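Apr 15, 2018
Notebook, descaler bench work, continued

Second round on the limescale removers for the Donley guesthouse job. Water there is hard enough that the kettles go crusty in a couple of weeks, and they want one product for the bathrooms in place of the shelf full of half-used bottles they have now.

Started with the tile offcuts from last time. Each had been sprayed with tap water and left to dry, over and over, until there was a film you could feel with a fingernail. I made three mixes: plain citric acid in water, citric with a few drops of dish soap, and the Sokard concentrate thinned the way the label says. Left one tile alone for comparison.

Citric mix: 40 grams to a liter. Went in clear after some stirring with warm water. Last time I used cold and had grains at the bottom of the spray bottle, which clogged the nozzle. Darragh Sheehan says he got the same clog and drilled the nozzle out. I would rather just use warm water.

Dwell time 22 minutes for all three. Meant to do 20 but was on the phone with Ursu about the drain trap and lost track. Kept it the same for every tile so they can still be compared.

Results on tile:
Plain citric took off most of the film. A ring was left where the drops had dried thickest.
Citric with soap did better, mainly on the edges. The soap seems to keep it from running off.
Sokard was about equal to citric with soap and smells a good deal worse.
Untreated tile, no change, wiped with a damp cloth only.

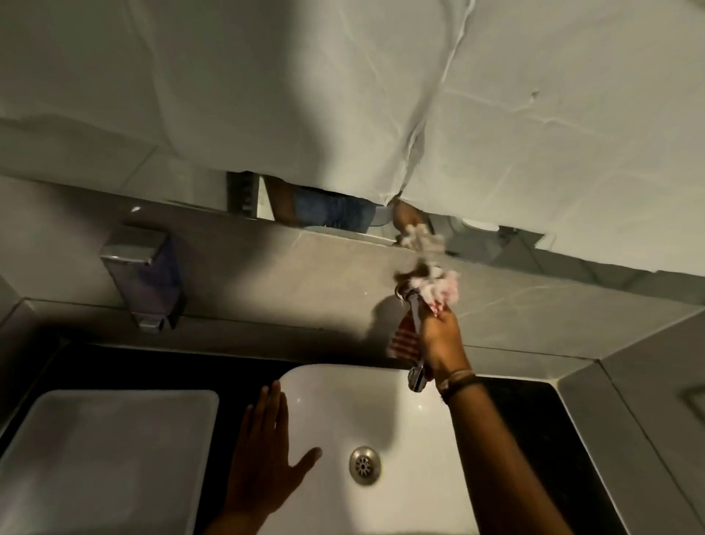
The base of a faucet is the hard part in any of these bathrooms. Scale builds up in the seam where the metal meets whatever it is mounted on, and a spray never stays there long enough. Wrapping a rag soaked in the citric mix and leaving it in place works, but it has to come off before it dries or it leaves its own white line. Rinse twice. Dry with something that doesn't shed.

Do not put any of this on marble or limestone. The Dovard building has a marble sill in the upstairs bath and I already have one dull spot to explain from August. Cover the sill with plastic before starting, and tape the edge down.

Also tried the soaked rag on an old chrome spout from the scrap bin, left it two hours on purpose. No dulling I could find under the bench lamp, but there was a greenish stain on the rag near the threads, where the plating is gone. So on worn fittings keep it short.

Cost, working from the invoice: the 2 kilo bag of citric is plenty for the whole guesthouse. Sokard would need several bottles and they add up.

To do:
Repeat citric with soap at half strength.
Mark the spray bottles properly, the pen came off again.
Get more tile offcuts, room 233 is being redone and they said we can have what is left.
Ask Darragh for his aerator soak times.
Gloves. Down to one pair and the left one leaks.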